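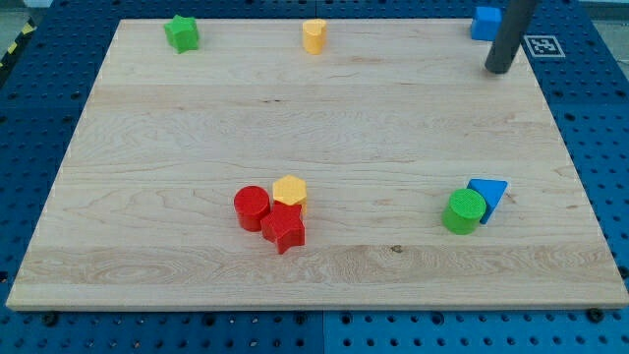 Maple board, third coat, with blocks from the sorter set.

From: Abdelkrim Tawfik
To: Graltside woodworking list
Date: 10 Dec 2020
Subject: Re: finish for a toy board

Replying below the quoted part, as the list rules ask.

> I have a shape sorter to make for my niece and I'm stuck on the base.
> I have a piece of pine shelving and a piece of maple. The pine is
> already the right width. The maple would need to be planed down and
> I only have hand tools. Is the maple worth the trouble? Also, what did
> you end up putting on yours? You said in November you were going to
> try the Granex oil and then I never saw a follow-up. And did you
> paint your blocks yourself or buy them?
>
> Olszewski

Taking these in order.

Use the maple. I made my first board from pine and it was covered in dents within a month. A block dropped point first, a star especially, leaves a mark in pine that you can feel with your thumb. The maple board has had the same treatment on the bench and I can't find a mark on it. If you only have hand tools, take it slowly and keep the iron sharp. Mine has wavy grain across one part and that was where I got tear-out. I went over it with a card scraper after the plane and that took care of it. There is also a small dark knot near one corner. I thought about cutting it off, but it is solid and flush, so it stayed.

On the finish, yes, I used the Granex. Three thin coats, wiped on with a cotton rag and wiped off again after 12 minutes. I left a day between coats. The first coat raised the grain more than I expected and I had to sand it back with 320. The second and third gave no trouble. The color hardly changed – the board is still pale, and the darker streaks show a little better than they did bare. I would not put on a fourth coat. I tried that on a scrap and it stayed tacky for most of a week.

Read the can for the cure time before you hand it over to a child. Mine said 30 days and I am going to wait all of them.

On the blocks, I bought mine. I have a red cylinder and a green one, a red star and a green star, a yellow hexagon, a blue triangle, and a few more. They came as a bag of leftovers from the Grombridge sale, so it isn't a complete set and there is no pattern to which shape comes in which color. For a sorter that doesn't matter much. If your niece is going to match by color as well, you would want to plan it out and paint your own.

If you do make them, the star is the one that takes the time. I tried one on the scroll saw and the inside corners were ragged. Cutting in from both sides to meet at the corner works better than trying to turn there. The hexagon is easy if you set up a stop block and check your angle on scrap first. The cylinders you can cut from dowel.

A few things on the layout, which you didn't ask about but will run into:

- Set the blocks out on the board before you mark anything. I moved mine around for an evening. With two or three pushed close together there was no room for fingers between them.
- Put the stars toward the outside. They need more clearance than their size suggests.
- Trace each shape from the actual block. Mine vary a little from one to the next, and a template made from one star was tight on the other.
- Leave the recesses shallow. A quarter inch is plenty for something this tall, and a small child can still get the block out.

I haven't cut my recesses yet. I wanted the faces finished first so I could see the grain and decide which way up the board should go. That means I will have to oil the insides separately with a small brush, and I'm told by the others here that this is the wrong order. They may be right. If you are starting fresh, cut first and finish after.

One question back to you – is the pine shelving you have edge-glued or a single board? If it is a single board and you don't want it for the sorter, I could use a length of it for a jig. I can trade you what is left of the Granex, a bit more than half the can.

Abdelkrim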